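Prolum service log – data card

Debora Fontana, January
2 comments

Covers repair and fleet upkeep records from the Bornden shop. One row per work order, 400 rows, 6 columns. Labor time is in minutes. 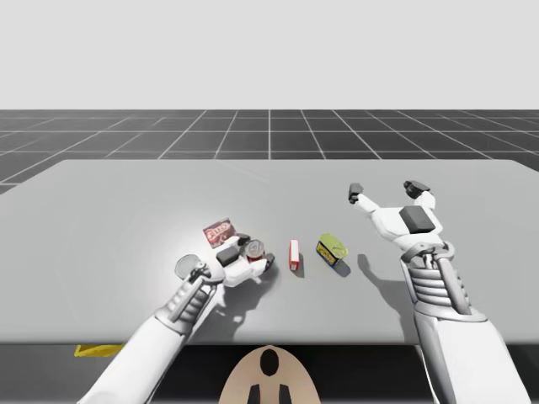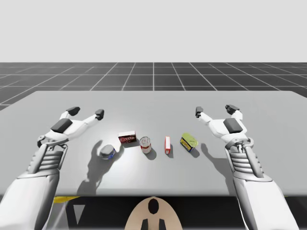
Wheel truing and brake jobs share one code in the older rows – split them by part number before counting. Bench codes start with T. A T row means work done on a flat tabletop like the light gray one in both renders, and stand work has no prefix. Blank mileage means not recorded.

Send fixes to Prakash Kulkarni.

2 shares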